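Retro Games > Platform Games > Hints and Solutions

Jaber in Stesuvdale: is the last lantern really possible?

pelikan_64k
Good evening to all. I have been playing Jaber in Stesuvdale again after many years, and I am stuck at the same place where I was stuck as a child. The game has 30 lanterns. I have 29 of them and the counter at the top of the screen does not want to move any more. The one which is missing must be in the Nilthorpe mine, because every other part of my map is complete.

I would be thankful for help, but please not a cheat code. I want to finish it with my own hands. What I have tried until now:

1. I walked through all the mine from left to right and jumped in every place where the ceiling is low. In the garden level there is a hidden lantern of this kind, so I hoped for a second one.

2. I waited at the water wheel until the bats go away. They come back faster than I can climb, and I lose a life each time.
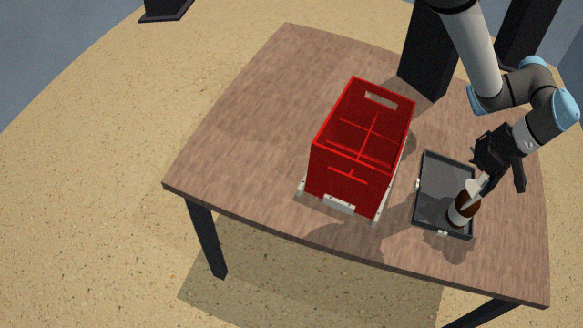

3. I entered the mine with the rope and not with the boots. With the rope you can reach the upper path, but then you cannot cross the spikes, and you must go back to the inn to change.

Does somebody have a complete map? The one in my manual stops at the mine entrance.

greyhen
The lantern exists. It is in the room below the water wheel, behind the second waterfall. You have to fall down on the right side and hold left during the fall. It does not look possible, but Jaber catches the ledge if you press early enough.

I would not carry the rope there. Take the boots, they make the fall slower.

tobogan
I do not agree with greyhen about the boots. On the disk version the boots make the fall slower, yes, but on the tape version they only change the jump. I have played both and on tape I never caught that ledge with the boots. So the first question should be which version pelikan_64k has.

pelikan_64k
Thank you both. It is the tape version, with the green inlay. I tried the fall with the boots for one whole evening and I always landed in the spikes.

greyhen
Then I apologise, I had only the disk. I did not know that there was a difference. Is it written somewhere, or is it your impression?

tobogan
It is not written anywhere that I know, but it is easy to test. Go to the first screen of the village and drop from the roof of the inn. On disk with boots Jaber opens his arms when he falls. On tape he does not. I think they had to leave out this movement for reasons of memory, but this is only my guess.

For the lantern on tape, do it like this. Leave the boots at the inn and take the rope. Go by the upper path until the spikes. Do not try to cross them. Stand with both feet on the last stone, throw the rope downwards and climb until the end of it. When you let go, you fall exactly on the ledge behind the waterfall. It took me 28 lives the first time, so please do not give up after five!

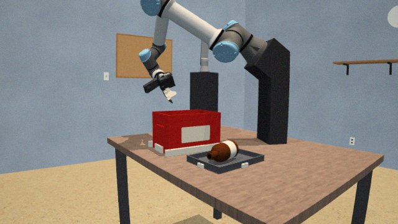 One more warning about this method. If you throw the rope upwards by mistake, it stays hanging on the ceiling and you cannot get it back. Then the only thing to do is lose a life on purpose, and you start again from the water wheel.

marrow_and_leek
I want to say a word against this game, if it is permitted. A lantern that you can only find by jumping into a place you cannot see is not difficult, it is unfair. Kandham, from the same people, had also many screens, but there you always saw a small light before a secret. I finished Kandham two times and I never finished this one.

greyhen
Kandham is too easy for me. I finished it before supper. But about the small light you are right, it was a good idea and I missed it in the later game.

pelikan_64k
It worked!! The rope method is correct, thank you tobogan. The counter went to 30 and the gate behind the inn opened. My score was 385, which is not much, but I am very happy with it.

Now I am standing in a dark room with three doors and the music has stopped. Is this supposed to be so?

tobogan
Yes, it is supposed to be so. Take the middle door and do not touch the bell.

Related threads
Kandham: order of the towers
Jaber in Stesuvdale: tape loads until the title and then stops
Drawing your own maps on squared paper
Which joystick for platform games?
Nilthorpe mine, bats and how to avoid them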